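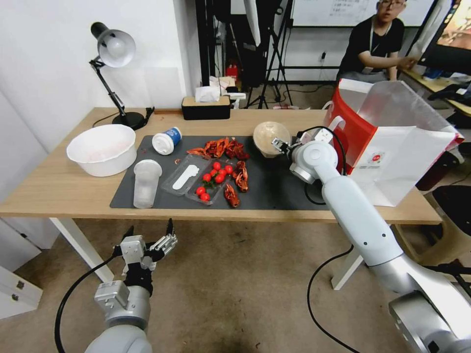 Gremitz, July

Good practice at a table with two arms

This gallery belongs to our house rules for table clearing work at Kander. The rules have 30 points in the written version, and new colleagues often find them dry, so we show the work as well. Everything concerns one table, a dark mat, leftovers from a meal and a robot with two arms.

Rule 4. The mat marks the work area. Small things like the tomatoes and the tray stay on it, and the big white bowl may stand beside it on the wood. Do not move the lamp between two runs.

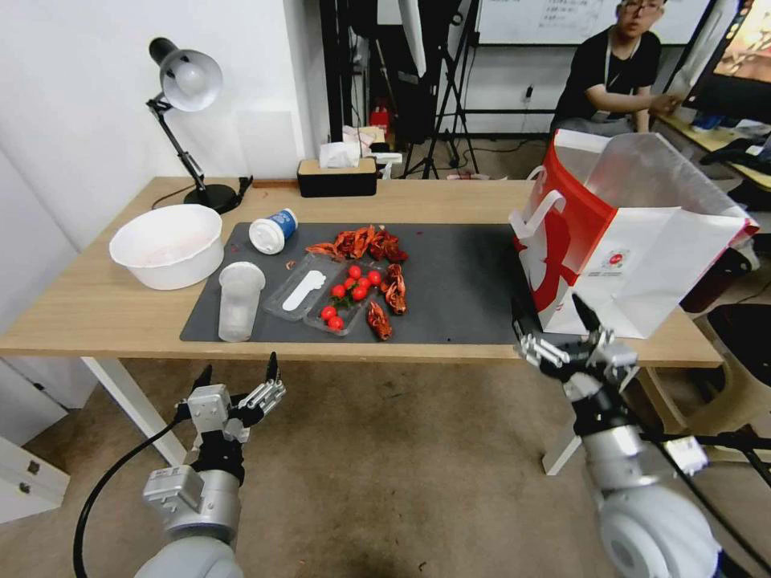 We also ask that cables get checked before each start. A cable should have enough slack for the full reach of the arm — but it must not catch on the table edge. If you are not sure, move the arm slowly by hand control first and watch the cable.

Rule 11. One arm works, the other waits. The waiting arm keeps in front of the table edge, with the gripper open and empty. Both arms may go over the mat only when the task sheet says so. 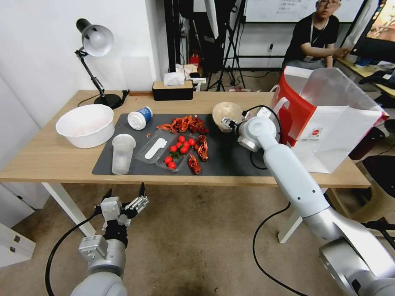 Light objects

Paper and thin plastic cups are easy to crush. Use the lowest grip force from the sheet and lift straight up before you turn. A cup which lies on its side is a normal start position, please do not put it upright to help the robot.

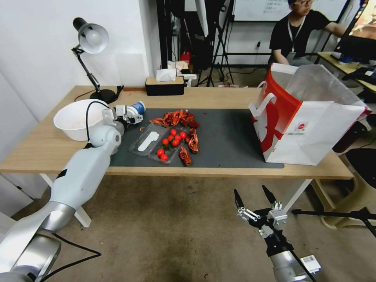 Small white cup with blue lid, held in the gripper near the lamp.

A person may sit at the desk behind during a run, but must know where the stop button is. Write each dropped object in the log, also when it was your own mistake. The full text of the rules is in the Ustora folder, sheet 172.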